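Drift stall (robotics)

A drift stall is a fault in tabletop robot arms in which the arm's idea of where its wrist camera points slips a little with each move, until the gripper closes beside an object and the controller locks up. The name comes from the users of the Jeketti arm, where the fault was first written up in detail, but the same thing has since been found in several other small arms. It is one of the most closely studied faults in low-cost robotics, and a wonderfully instructive one, as it takes a camera, a motor and a safety rule, all working as designed, and gets a failure out of the three of them together!

Background

The Jeketti is a light six-joint arm made by Farnico for teaching labs and small workshops. Its wrist camera is held by a plastic bracket with two screws. Early units passed their factory checks easily, and the first reports of trouble came from the Zirnik workshop, where arms were being run for long stretches on cup handling: lifting plastic cups out of a wire rack, setting them down on a marked table and putting them back. One arm completed 130 cycles in a morning without a miss, then missed 12 in a row after lunch and stopped with its gripper pressed against the rack.

Cup handling turned out to be an ideal way to bring the fault into the open. A cup wall is thin, the wires of a rack leave little room for the fingers, and a small error that would never matter with a foam block is enough to spoil the grip. Tape lines on the table give the camera something straight to check itself against.

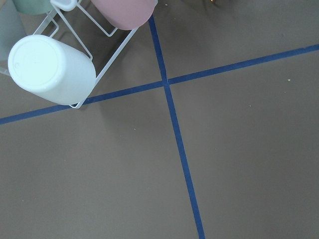
Why does the arm stop when it could simply try again?
The controller reads a blocked finger as a possible trapped hand, so it holds its position and waits for a person to clear it.

Cause

The bracket softens slightly as the wrist motor warms up, and the camera tips downward by a tiny angle. The software corrects for the tilt after every move, but in the affected version it added each correction to the previous one and never went back to the original calibration. Errors that should have canceled out piled up in one direction. After 40 minutes of steady work the gripper could be off by the width of a finger pad.

White and pale cups made matters worse under bright lamps. The edge finder sometimes took the shadow of a rack for the rim of a cup, which fed another bad correction into the total.

Safety

The stall itself is the safe part of the fault. The danger lies in what comes next, because the motors keep pushing gently while the arm waits. Anyone who pulls a cup free by hand can release that stored force, and the gripper jumps. The Zirnik workshop recorded a bruised knuckle and a bent rack before it changed its routine. Users are now told to press the stop button first, wait for the brake to click, and only then reach in.

Fixes

Farnico released a software update in June that measures every correction from the original calibration. It also drops motor force as soon as a stall is declared. A metal bracket followed, and it fits older arms with the same screws.

Many users also run the Vlachopoulos check, a short routine in which the camera looks for the point where two tape lines cross and compares it with a stored position. If the two disagree, the arm parks itself before picking up anything. It's a lovely bit of low-cost engineering, needing only a roll of tape, and it has caught loose screws and bumped tables as well as warm brackets.

See also: Hand-eye calibration; Thermal drift; Protective stop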